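Notebook > Money and Policy > Diary

Filed under: Central banking, payments and other dry matters

Last updated: April

Up before six to finish the reserve adequacy note before the call. The draft had been sitting at version 5 for too long, mostly on account of the collateral section, where I had used two definitions of "eligible" without noticing. One came from the old operating manual and excluded covered bonds with a residual maturity under three months. The other came from the consultation paper and did not. I have settled on the second and put the first in a footnote, where it can trouble only the people who read footnotes.

The substance of the note has not changed. A floor system works as long as the quantity of settlement balances stays to the right of the kink in the demand curve, and the kink moves. It moves with the payment calendar, with the liquidity rules and with how the larger banks choose to run their internal buffers. Estimating it from the spread between the overnight rate and the deposit rate is acceptable when the spread has some variation in it. For most of the sample it has none. A regression on a flat line produces a very confident coefficient and no information, and I said so in paragraph 7, in slightly more courteous language.

Octavian Nistor rang at half past nine. He has read the version before this one and objects to the treatment of the standing facility. His position is that stigma is overstated and that banks avoid the facility simply because the haircut schedule is out of date. Mine is that the two are hard to separate, given that the schedule has not been revised in a period when anyone wanted to borrow. He wants an event study around the next revision. I agreed in principle. One event is a small sample, but it would be one more than we have now.

We then spent twenty minutes on the labelling of chart 3. He prefers basis points on the left axis and balances on the right. I had them the other way. I have changed it, chiefly to recover the rest of the morning.

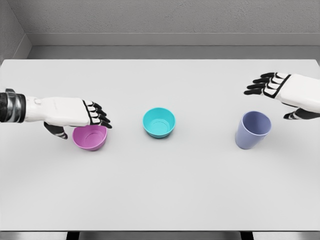 The afternoon went to term repo. The question put to us is whether longer tenors should be priced at a fixed spread over the policy rate or allotted by auction at a variable one. Fixed pricing with full allotment gives certainty on price and hands the quantity decision to the counterparties. An auction does the reverse, and also yields a schedule of bids, which is useful in its own right. My inclination is an auction at the longer tenors and full allotment at the short one. The cost is operational: two procedures, two sets of documentation, and a settlement team that already works to a tight cut-off.

Domatia sent through their data file after lunch. It has 363 rows, one per operation, and the dates are stored as text in two formats. Day and month are swapped partway down, and any date where both are under thirteen parses without complaint. I caught it only because an operation appeared to settle before it was announced. Rebuilt the column from the operation reference, which carries its own date stamp, and reran everything. The results barely shifted. I would have preferred a larger shift for the trouble.

Brason's comments on the annex also arrived. They are mostly sensible. They would like the stress scenario extended to cover a simultaneous rise in government deposits and currency in circulation, both of which drain balances and both of which peak at inconvenient times of year. It is a fair request. The two series are modelled separately at present and I have assumed zero correlation, on the grounds of having nothing better. Will try the joint version tomorrow with a simple bootstrap and see whether the tail behaves.

Less convinced by their suggestion that we publish a point estimate for the minimum comfortable level of balances. Any single number will be read as a target -- and then defended as one -- long after the assumptions behind it have gone stale. A range, with the date of estimation printed beside it, is as far as I am willing to go.

Read the first half of the Mamani paper on the tram home. Good on the plumbing of intraday credit, thin on identification. Page 7 asserts a result that I think depends on the ordering of the variables. Marked it to check against the appendix.

Soup for dinner, then an hour on the reference list. Still to do: the haircut table, the glossary entry for "autonomous factors", and a reply to Ostine about the workshop slot. They have offered the session straight after lunch and I shall probably take it.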